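Ticket: Pemov planner rejects every grasp after bin refit
Project: Grirari picking cell
Opened: Monday, April 14, 2025
Reported by: Aliki Dimitriou
Status: Open, workaround in place

What's going on

Hi all! I updated Pemov on the cell PC this morning and now I can't get a single plan out of it in the metal bin. Every request comes back with "goal state in collision" and the log fills up with the same line. The old build planned in the same bin on Friday with no complaints, so my first guess was the new collision checker - but read on, I'm less sure now.

What I tried

Restarted the planner and the Sikeo perception node, in that order and then the other way around. No change.

Raised the sample limit to 1000. It just takes longer to say no.

Turned off the bin mesh completely. Plans right away, so it's the bin and not the objects.

Jogged the arm down by hand over the glove with the planner's collision view open next to me. On my screen the finger was buried in the sloped panel at the back. In the real bin it's over the glove, and the panel is behind it.

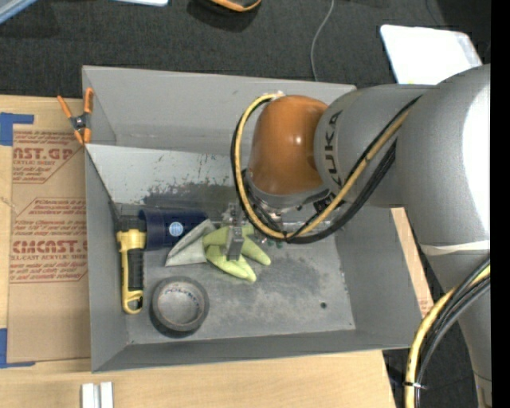

What I think it is

The mesh we load is the old straight-walled box. This bin has walls that slope inward, plus that panel, and somebody (me, probably) padded the box by 31 mm at some point to cover for it. The old checker seems to have ignored padding on static meshes and the new one applies it. Great news in general, bad news for us!

I dropped the padding to 2 mm and got plans for the glove and the tape roll. The yellow and black tool along the left wall still fails, and so does the blue cylinder at the back. Both lie close to a wall, so I believe the planner is still working from the wrong shape there.

Also, the hoses aren't in the robot model at all. Separate ticket, but please don't let me forget it.

Next steps

Pugh export of the real bin shape, replacing the box. I can do that this week if someone sends me the login.

Speed stays at 60 percent until the new mesh is in.

Config diff and planner log are attached.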